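Two-Arm Cell Walkdown Checklist, Kitchen Counter Station
Site: Trastgate. Integrator: Evach. Date: 15/12/2025 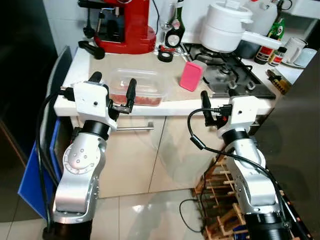

Fig. 1. Both arms at the counter, left gripper at the food container.

Marks: OK / NO / OPEN. A verbal "it's fine" counts as OPEN.

1. Risk assessment on site and matches the current task: OPEN
Comment: Furnival template, 432 lines, mostly copied from a palletizing job. I found 2 that mention glass.

2. Cables secured over full arm travel: NO
Comment: Loop of cable on the floor by the right arm. Cable also hangs from the left gripper mount. "It never catches" is not a test result. Clip it and run the full range again.

3. Glass kept out of reach of the arms: NO
Comment: Wine glass and bottles standing on the counter. Either move them or show me the zone limit in the controller.

4. Stove isolated before arms are enabled: OPEN
Comment: Covered saucepan on the stove, right gripper close to the front edge. I want a locked gas valve. A sign won't do.

5. Floor clear around bases: NO
Comment: Slatted wooden rack on the tiles between the arms, board leaning next to the left one. Store both elsewhere.

6. Gripper force limit set and recorded: OPEN
Comment: Evach quotes 40 N. No gauge reading attached, so I have a number and no measurement.

7. Stop button tested from both sides: OK
Comment: Tested with me present. Retest after the cable work.

8. Finger wear log: OPEN
Comment: Besix claims 1,000 cycles between checks. Under what load? Log starts halfway down a page with no first entry.

9. Loose items off counter: NO
Comment: Roll of tape, sponge. Same remark as last visit.

Result: not released for unattended running. Items 2, 3, 5 and 9 to be fixed before the next powered session. Paperwork for 1, 4, 6 and 8 by the end of December.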